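Chapter 4

Cups, Trays and the Matter of Where Things Go

Viorica Stoyanova ran the tea room at Lulmont for long enough to have opinions about crockery, and she put most of them in a notebook that her successors were meant to read. The first page says: "A cup is a hole with manners." The second is a complaint about saucers. We shall borrow from both.

Setting a table looks like a job that needs no chapter. Put the cup down, put the tray down, go and find a chair. Yet the staff at Lulmont broke 291 cups in one year, and very few of them were dropped. Most were nudged. A sleeve caught one, or a tray slid up against another, and the floor did the rest.

So we begin with shape. A cup that is wide at the top and narrow at the foot is pleasant to drink from and easy to tip over. A tray with a lip that sticks out takes up more table than its base suggests - a fact usually discovered by whatever was standing next to it.

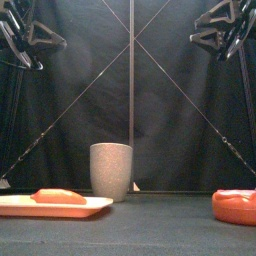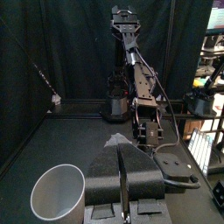
Stoyanova's rule was to place the tall things first and the low things afterwards, working towards yourself. Her reasoning fills four pages and includes a feud with the Eder Hotel, which I have left out. The short form is that an arm reaching over a cup will sooner or later meet it, while an arm reaching over a tray seldom does.

Her second rule concerned gaps. Leave a hand's width between anything that holds liquid and anything that might be picked up. She tried this for the whole of January and lost two cups, one of them to a cat.

By the end of this chapter you should be able to lay a small table for two, clear it again in a sensible order, and say why the clearing is harder. Section 4.1 deals with cups, with and without handles. Section 4.2 deals with trays. Saucers have been moved to Chapter 9, where Stoyanova would have wanted them, a long way off.

Before you go on, fetch a cup and a tray of your own. They needn't match.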